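Chapter 4
Hand Washing and the Care of Small Loads

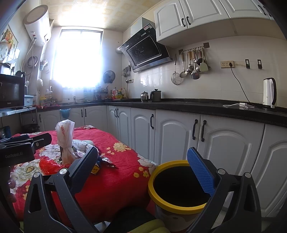 Water removes soil from cloth by three means: it dissolves what will dissolve, it carries off what has been loosened, and it swells the fiber so that trapped particles can leave. All laundering rests on these three actions, whatever the size of the vessel. The domestic case is often no larger than a round bucket and a single green cloth, and the calculations in this chapter are set at that scale before they are extended to tubs and machines. A small vessel has one advantage for study. Its volume can be measured with a kitchen jug, and the weight of the load can be found on an ordinary scale.

After reading this chapter the student should be able to state the liquor ratio of a wash, estimate the soil left after a given number of rinses, choose a wash temperature for the common fibers, and read a care label against the condition of the actual article.

4.1 Terms

The load is the dry weight of the cloth. The liquor is the water together with anything dissolved in it. The liquor ratio is the weight of liquor divided by the weight of the load, and is written as a single number. A load of 100 grams in 2000 grams of water has a liquor ratio of 20. Hand washing is usually done at a higher ratio than machine washing, and a good deal of the water is wasted in consequence.

Carryover is the liquor held in the cloth after it has been lifted and wrung. It is expressed as a share of the dry weight. A cotton towel wrung firmly by hand may carry its own weight in water or more; a thin polyester cloth carries far less. Carryover matters more than any other quantity in rinsing and is the one most often left out of household advice.

Soil is used here in the broad sense and includes grease, starch, dust, skin oil and spent detergent. The last of these is commonly forgotten. A cloth that feels stiff after drying is in many cases clean of its first soil and full of its second.

4.2 Why Several Small Rinses Are Better Than One Large One

Suppose a wrung cloth holds 100 grams of soapy liquor. It is placed in 1900 grams of clean water and stirred until the mixture is even. The total liquor is now 2000 grams, and the soap has been thinned to one twentieth of its former strength. If the cloth is wrung to the same carryover, one twentieth of the soap remains in it.

Now divide the same 1900 grams into two equal rinses of 950 grams. Each rinse thins the soap by a factor of 10.5, and the two together thin it by a factor of slightly more than 110. The water used is the same. The result is better by more than five times, and the only added cost is one more wringing.

The argument assumes full mixing, which folded cloth resists. Setareh Nikzad, in her notes for the Stanwood evening course, recommended opening the cloth fully under water at least twice in each rinse, and we have kept that instruction in the exercises. It also assumes that nothing binds to the fiber. Cationic softeners do bind, and the simple dilution rule should not be applied to them.

4.3 Temperature

Warm water melts fats, speeds the work of most detergents and swells cotton. It also sets protein stains such as egg and blood, loosens some dyes and felts wool when combined with rubbing. For mixed household cloths of fast color, 45 degrees Celsius is a sound working figure, though it is too hot for prolonged contact with bare hands and gloves should be worn. Protein stains are treated first in cold water. Wool is washed cool throughout, and the rinse water is kept at the same temperature as the wash – a sudden change is harder on the fiber than a slightly warm bath.

Older manuals give their temperatures in Fahrenheit, and errors of conversion are common. The figure of 82 found in the Prellness tables is a Fahrenheit value for the lukewarm rinse of wool. Read as Celsius it would ruin the garment.

Section 4.4 takes up hardness of water and its effect on soap. Students who have not completed the titration exercise in Chapter 3 should do so before going on.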